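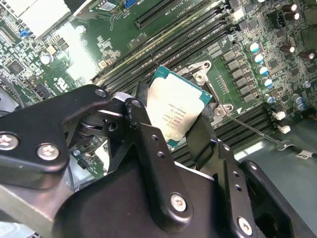
Issa Darwish asked, before the minutes of the previous meeting were taken up, whether the club intended to enter the processor task at all this year or to keep to the memory and cable tasks it already knows. The chair ruled the question in order and moved it to Item 3.

PLULLADIS ROBOTICS CLUB
Minutes of the Regular Meeting, March 2024

Presiding: Vimala Sastry
Recording: Keir Innes
Also present: Trefor Owen, Issa Darwish, Rosalía Salcedo, and student members as signed in on the door sheet

1. Approval of minutes
The minutes of the previous meeting were approved with one correction. The motion to purchase spare finger plates was made by Ms. Salcedo and seconded by Mr. Owen, and had been recorded the other way round.

2. Equipment report
Mr. Owen reported that the gripper has been back on the arm since the last meeting and that all screws on the linkage were checked before it was mounted. One pivot pin had worked slightly loose and was replaced from stock. He asked that teams enter any work on the gripper in the bench log, including work that seems too small to mention. The wrist camera is in service. Its mount is to be left alone between sessions, as the alignment has to be done over each time it is moved.

3. Processor placement task
The chair read the task as given in the Farah Cup rules. The arm must pick up a processor, carry it to an open socket on a computer motherboard, and set it down without force. Closing the retention lever is scored separately and may be done by hand at a loss of 12 points.

Ms. Salcedo presented the student team's approach. The chip is held by its edges between the two fingers and brought over the board at a tilt, then leveled before the final descent. Mr. Darwish questioned whether the leveling step should come earlier, given how little room there is between the socket and the memory slots. Ms. Salcedo replied that the team had tried both in simulation and preferred the later step, but would run both on the bench.

Discussion followed on glare. Mr. Owen noted that the heat spreader reflects a good deal of light and that the board has bright patches of its own under the bench lamp. It was agreed to try a diffuser before any change is made to the vision code.

Moved (Darwish), seconded (Owen), that the club enter the processor placement task. Carried.

4. Practice boards
The club will use only retired boards for practice. Contact pins are easily bent, and a board with bent pins is to be tagged and set aside - not returned to the shelf. Ms. Salcedo will write to Urken to ask whether they have more boards of the same type.

5. Budget
The chair reported a balance of $1,000 in the activity account. A request for $500 toward entry fees and the diffuser was approved without objection. The request for a second set of fingers from Pakix was tabled until a written quote is received.

6. Other business
Summer access to the workshop was raised. The room will be closed for floor work in August, and teams with parts on the benches must box and label them beforehand.

Action items
Owen: diffuser, bench log
Salcedo: letter to Urken, bench runs of both leveling orders
Darwish: entry form for the Farah Cup
Innes: room closure notice

There being no further business, the meeting was adjourned.

Respectfully submitted,
Keir Innes

Share 12
2 Comments

Search minutes and notices Go

Parent of a member
Are students who joined this semester allowed on the processor team or is it already full?

R. Salcedo
It is open. Please have them come to the next bench session and sign the sheet.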